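Lemma: Case Records on Diplomatic Asylum and Extradition

Lemma is a set of tables on people who asked for shelter inside an embassy, consulate or other protected building, and on the extradition requests tied to those stays. It has 706 case records. The records were put together from newspapers, published court decisions and government statements.

The tables were made for people who study asylum policy and for reporters who need to check whether something has happened before. You don't need any special software. A spreadsheet program will open all of the data.

Version: 3
Last updated: Oct 5, 2020
Maintainer: Sosina Workneh, Resoma
Language of the tables: English
Language of the sources: mixed, see the sources table

What is in the download

The download holds 5 files.

- cases.csv – one row per case
- sources.csv – one row per source, with title, publisher, language and date
- states.csv – the state codes we use, with start and end dates for states that no longer exist
- codebook.txt – the full coding rules
- changes.txt – what changed between versions

All tables are saved as UTF-8. Fields are split by commas and text fields are in double quotes. If names of publishers come out garbled, your spreadsheet program has guessed the wrong encoding and you will have to set it by hand on import.

What counts as a case

A case starts when a person enters a protected building and asks to stay, and it ends when that person leaves for good. Someone who leaves and comes back within a day is still in the same case. Someone who comes back after that gets a new case with the same person code.

Families are one case if they came in together and asked together. Large groups are also one case, and this does matter for anyone who wants to add up people. The tables count stays and can't be used to say how many people were sheltered in a given year.

We leave out people who were turned away at the door. We tried to include them in version 1 and dropped them, as the press almost never reports them and the few we found came from a handful of capitals. We also leave out staff of the mission who refused to go home.

Columns in cases.csv

There are 11 columns.

- case_id – a number that never changes between versions
- person_code – a code that links cases about the same person or group
- host_state – the state where the building stands
- sending_state – the state that runs the building
- place_type – embassy, consulate, residence, other
- entry_date – the day the stay began
- exit_date – the day it ended, blank if still open
- request_type – asylum, safe passage, both, unclear
- extradition – whether a third state had asked for the person, and when
- outcome – see the next section
- source_ids – one or more numbers from sources.csv, split by semicolons

Dates are written year first. When we only know the month, the day is 00. When we only know the year, both month and day are 00. Many programs will reject these as bad dates or turn them blank without a warning, so read the date columns in as text and decide for yourself what to do with them.

How outcomes are coded

The outcome column has a single value for each case. The values are safe_passage, left_freely, handed_over, removed, died, open and unknown.

The line between left_freely and handed_over gave us the most trouble. In a good number of cases the person walked out alone and was arrested on the sidewalk. If a source says that the mission had withdrawn its protection before the person stepped outside, we code it handed_over. If the sources say nothing on this point, we code it left_freely and the arrest is not recorded in the tables at all. We know that some users disagree with this. The codebook gives the argument on both sides, and anyone who wants to recode these rows can do so from the sources.

Removed is used only when police or soldiers of the host state went into the building. It doesn't matter for coding whether the mission invited them in.

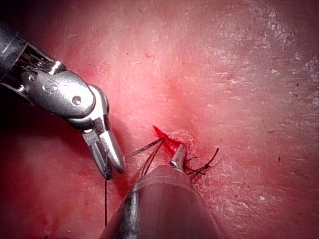
How the records were made

The first version grew out of a reading list kept by Resoma staff in Traltska. Sosina Workneh turned the list into a table and wrote the first coding rules. After that, 3 coders worked through the press archives we had access to and entered new cases in Sustix, our form for data entry. Sustix is not part of the download, and you don't need it.

Each case was coded by one person and checked by another who had the sources but not the first set of answers. Where the two did not agree, they talked it over, and if they still could not agree Sosina made the call. Rows settled this way are not marked in version 3. We plan to add a column for it.

A case needs two sources that don't rely on each other. A wire story printed in several papers is one source. Court decisions are accepted alone for anything the court itself found, such as a date of arrest, but not for what happened inside the mission.

Known problems

Coverage is uneven. Cases in capitals with a large foreign press are far more likely to be in the tables, and so are cases about politicians, officers and writers. A farm worker who spent a week in a consulate in a small port town probably isn't here.

Older exit dates are weak. Papers reported when someone went in and then lost interest, and in many cases the only sign that a stay had ended is a later story that places the person somewhere else. Please don't compute average length of stay from the full table without looking at the missing dates first.

The extradition column mixes two things. It records formal requests that were made public and also requests that an official confirmed in an interview. Sealed requests will be missing until they come out. This means a blank in that column should be read as "none known" and not as "none."

State names follow states.csv, which uses the name in force on the entry date. A long stay can run past a change of name or the end of a state. We keep the old code for the whole case.

Privacy

Names are not in the tables. Most of the people in them can be named easily by anyone who reads the sources, and we don't pretend otherwise. For open cases, and for closed cases where the person's family still lives in the host state, we have cut the entry date back to the month.

If you are in the tables, or act for someone who is, and want a record held back, write to the address in the footer. We don't ask for a reason. Held-back records keep their case_id and all other fields are blanked.

Uses we would rather not see

Please do not use Lemma to predict what will happen in an open case. The number of similar cases is always small, the outcomes turned on talks that left no public record, and a wrong guess printed in a newspaper can do harm to someone who is still inside.

Please do not join the tables to travel or visa data about named people.

Changes in version 3

- Added cases from consulates, which earlier versions left out
- Split safe_passage from left_freely
- Fixed host_state in rows where it had been swapped with sending_state
- Removed duplicates left over from the merge of the two old lists
- Rewrote the rule on groups

The next update is planned for December. It will be mostly corrections to exit dates. If you have sent us a correction and it isn't in changes.txt, please send it again with the case_id in the subject line – we lost some mail when the office moved.

License and citation

The tables may be copied, changed and passed on, including for paid work, as long as you name the source and say what you changed. The texts behind the source_ids belong to their publishers and are not included.

Cite as: Workneh, Sosina. Lemma: Case Records on Diplomatic Asylum and Extradition, version 3. Resoma, Traltska.

2 comments | 5 shares

Contact Resoma | © 2020 Resoma | Back to top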